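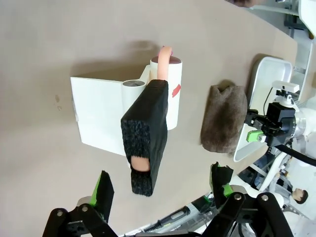
The Last Bus to Trurnstead

Kenza Abdel Hamid missed the quarter past six by the length of the post office. She saw the back of it go round the corner by the bank with its indicator still flashing, and then she stood at the stop and read the timetable, though she knew what it said. There was one more bus to Trurnstead and it left at 9.

She had a bag of her aunt's clothes in one hand and the clock under her arm, wrapped in a bath towel. The hospital was shut to visitors by now and the library had closed at five. She walked down to the Asasov, where the lights were on, and asked for tea.

"Eating?" said the man behind the counter.

"Not yet."

He looked at the towel. "You can put that on the chair."

She put the clock on the chair and the bag on the floor next to it. There were two other people in the café, a boy doing his homework and a woman in a green coat who was eating chips one at a time and reading the local paper. Clallstead was a quiet town after six. It had been quiet when Kenza went to school in it, and her aunt had complained about it for 33 years without once looking for a house anywhere else.

The tea came in a metal pot that poured down its own side. She mopped up with a napkin. Then the clock struck, inside the towel, seven times. It was twenty-five to.

The woman in the green coat put her paper down.

"Is that Salma's?" she said.

Kenza said it was.

"I thought so. I lived under that clock. Flat two. She used to tell me she'd had it stopped at night, and I'd lie there and count it." She wiped her fingers. "How is she?"

"She's all right. She's had the hip done. She's going to come to me for a while, in Trurnstead."

"With the clock."

"She won't come without it."

The woman nodded as though this was reasonable. She brought her plate over and sat down at Kenza's table without asking, on the side away from the clock. Her name was Mrs Ichikawa. Kenza remembered the name from the row of bells by the street door, in blue biro, the ink gone nearly brown.

"I moved out in June," Mrs Ichikawa said. "My son found me a place on the ground floor, behind the school. It's very nice. There's a shower you can sit down in."

"That sounds good."

"I don't sleep," said Mrs Ichikawa. "I wake at two and I don't know that it's two. I have to put the lamp on and look."

Kenza poured her some of the tea. The boy packed up his books and went out, and cold air came in round the door and then stopped. They talked about the flats, and the man on the top floor who had kept his bicycle in the bath, and what the new landlord was asking for flat two. It was 80 a month more than Mrs Ichikawa had paid, and he hadn't even painted it. Kenza ordered an omelette. Mrs Ichikawa gave her the chips she didn't want.

At twenty-five to eight the clock struck eight.

"It's fast," Kenza said. "I think I knocked it on the stairs."

"It was always fast. You took it off and you knew where you were." She looked at the towel. "Does she let other people wind it?"

"She's told me how. Sixteen turns, and stop if it gets stiff."

"I could have done that," Mrs Ichikawa said. "She never asked me."

She walked Kenza back up to the stop, carrying the bag of clothes, although Kenza said twice that she could manage. They were early. The bank had a light on upstairs and there was a smell of rain coming. Mrs Ichikawa wrote her telephone number on the edge of the newspaper, tore it off, and put it in the pocket of Kenza's coat.

"Tell her to ring me," she said. "Any time. Two in the morning, if she's up."

The bus was nearly empty. Kenza sat at the front with the clock on her knees and her hand flat on the towel, where she could feel it going. Past the quarry the driver turned the inside lights down – and at twenty-five to ten, on the long hill before Trurnstead, it struck ten, and he looked up at her in his mirror.

"Sorry," said Kenza.

"What time is that meant to be?" he said.

She told him.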